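About Jekano

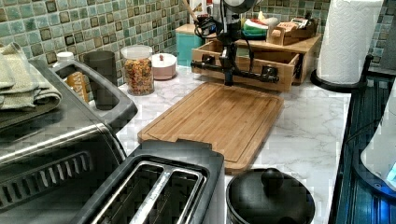 Jekano prepares small sailing yachts for long ocean passages and supports them by radio and satellite message while they are at sea. The company works from a single yard at Wirncombe and takes boats between 28 and 46 feet overall, monohull only. Most owners who come to us plan to sail alone or with one other person. Preparation covers rig, steering, power, water, ground tackle and stowage, and the galley is treated as part of stowage. A galley that works ashore often does not work at 20 degrees of heel. A bamboo cutting board lying flat on a countertop, with a shallow juice groove around its perimeter, will hold a little liquid at home; on a boat it needs a fiddle on each side and a slot to drop into when not in use. A two-slot toaster stays at home unless the inverter has been sized for it.

What we do

Work on a boat begins with a survey out of the water. The survey is separate from an insurance survey and does not replace one. We remove the rudder, inspect the bearings and stock, draw a sample of keel bolts where the design allows it, and open every through-hull fitting. The standing rigging is taken down and each terminal is examined under magnification. Wire older than 9 years is replaced regardless of appearance. Rod rigging is sent out for testing and we pass on the test house's report without changes.

The owner then receives a written schedule in two parts. Part A lists work we consider necessary before the boat leaves coastal waters. Part B lists work that can be put off. We do not sign off a boat with open items in Part A. Owners may do any of the work themselves, and many do, provided that we inspect it before it is closed up.

Self-steering

A large share of our time goes to wind vanes and autopilots. We fit servo-pendulum vanes to transom-hung and inboard rudders and make our own mounting brackets in 316 stainless steel. The Stekmont bracket, which we developed for reverse transoms, is now in its second version. The first version used a welded gusket at the lower tube, and two of these developed cracks at the toe of the weld. All owners of the first version were written to and offered the replacement at no charge. The second version uses a bolted foot with a backing plate and can be removed from the deck with one size of wrench.

We recommend that any boat crossing an ocean carry a vane and an electric pilot, with separate mounting points and no shared lines.

Passage support

Passage support is sold by the month. The yacht sends position, barometer, wind, battery voltage and water remaining at a fixed hour. The duty desk logs the message and replies with a forecast for the next 72 hours. If no message is received, we try the yacht again after six hours and call the shore contact at twelve. The desk is not a rescue service. Every client signs a sheet that states who will be called, in which order, and at what point the matter passes to the rescue authorities.

To date the desk has logged 1,704 days at sea for client boats. Routing advice is advice only and the skipper decides.

History and people

The company was started by Savita Mathur, a marine engineer, after she sailed her own 31-foot sloop Magsi on a two-year voyage and rebuilt most of its systems on the way. The defect list from that voyage is still the basis of the survey form. Magsi is kept at the yard and is used for testing vane gear and sea anchors. It is not available for charter.

Jekano now has a staff of 15, including riggers, a metalworker, two electricians and the duty desk. Three of the staff have made solo passages of more than 2,000 nautical miles.

Visiting and booking

The yard has 2 covered bays and hardstanding outside for boats waiting on parts. Covered bays are booked by the month. Boats leaving before winter should be out of the water by August at the latest. Visitors should report to the office before going onto the hardstanding.

Page last revised September 2022.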